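How a Dish Rack and a Mug Tree Work
Home Science for Young Readers
26 April 2021

A washed plate carries a thin film of water. If the plate lies flat, the water stays on top of it and dries slowly. If the plate stands on its edge, gravity pulls the water down to the lowest point, and most of it drips off.

A dish rack uses this fact. It has short rods called dowels, with gaps between them. Each plate slides into a gap and stands up. Air can reach both faces, front and back, so the water left behind turns into vapor - this is called evaporation.

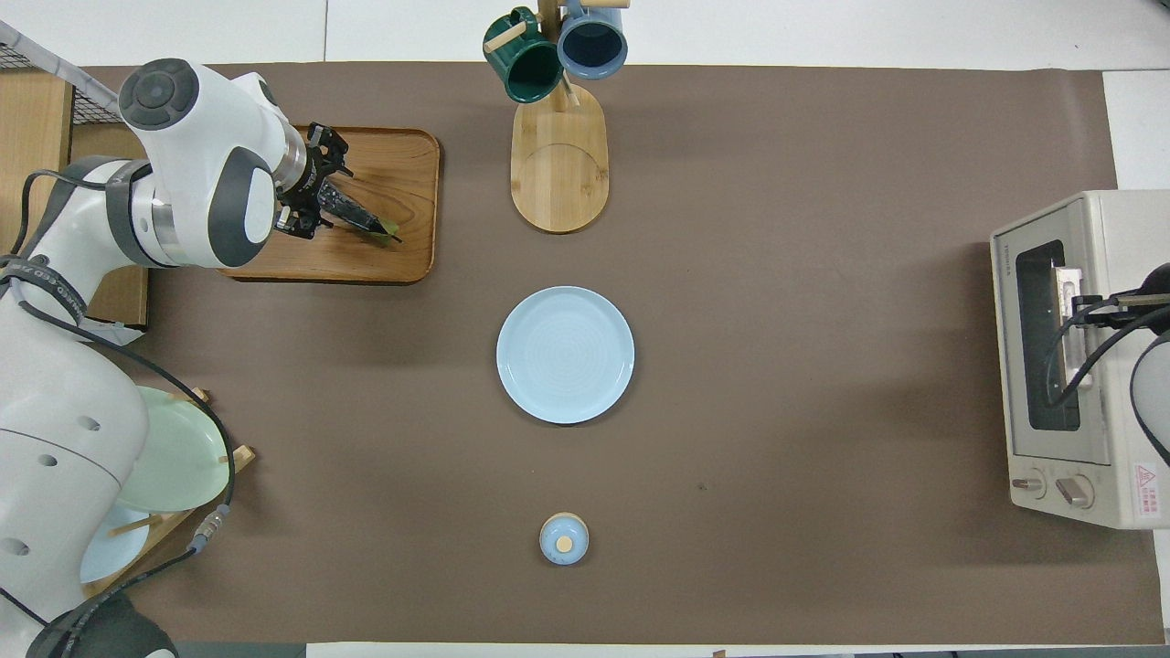

Two plates on edge in a wooden rack, two mugs on a mug tree, and one plate lying flat.

A mug tree is a pole with pegs. The handle of a mug is a loop, and the loop goes over a peg. The weight of the mug pulls down on the peg, the peg pulls on the pole, and the wide base stops the whole tree from tipping. Mugs should be spread around the pole so that one side is not much heavier than the other.

Try it: Wet two plates that are the same size. Stand one in a rack and lay the other on a table. Check both every five minutes and write down which one dries first.

Words to know
Dowel: a round rod.
Glaze: the smooth, glassy coating on pottery.

Text by Yu-ting Chien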